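Making the Bed: Housekeeping Times in a Small Serviced Room
Project report, second-year Hospitality Operations
Sunday, December 23, 2018

1. Background

Our group chose bed making because we assumed it would be easy. The Gilchrist building lets narrow double rooms by the week, and the manager agreed to give us the use of some of them provided we left them as we found them, which for a housekeeping project seemed a low bar.

We wanted to know where the minutes go. The course textbook allows 300 seconds to strip and remake a double. Our first attempts in August took long enough that we stopped writing them down.

2. Method

We worked in pairs, one making and one timing, then swapped. Each turn began with a bare mattress and ended when the partner could find nothing left to complain about. Partners were generous in the first week and less so afterwards.

Two brands of fitted sheet were compared, Kosetti and Stumard, both white, both sold as the right size for the mattress. We logged 97 turns before the end of term.

The rooms have the bed in the middle, a padded headboard against the wall and a nightstand on each side. The nightstands are where guests put everything they own, so the top corners have to be done at arm's length, around the kettle and the chargers. The foot is much easier to get at and was still, in nearly every turn, the worst part.
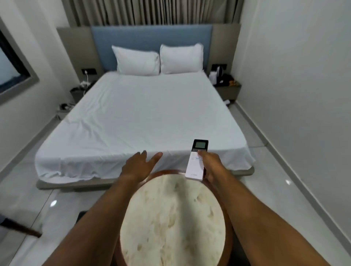
3. Results

The head end was consistently neat. People start there, while they still care, and then the pillows go on and hide any sins. The wrinkles collected at the foot, where the sheet drapes over the edge and there is less of it left than you hoped.

Kosetti sheets went on faster. Stumard sheets stayed put better once they were on, though two of us would like it recorded that getting them on was a form of exercise.

Platform bases cost us time as well. The grey base sticks out past the mattress at shin height, and everybody found it at least once.

4. Problems

The Utemon timer we borrowed beeps on every start and stop, and the neighbours asked about it. We also forgot to agree what counted as smooth until halfway through, so the early scores are kinder than they should be.

5. Recommendations

Start at the foot. Pull the sheet tight there before touching the top corners, then do the pillows last. Clear one nightstand fully before you begin, and wear shoes.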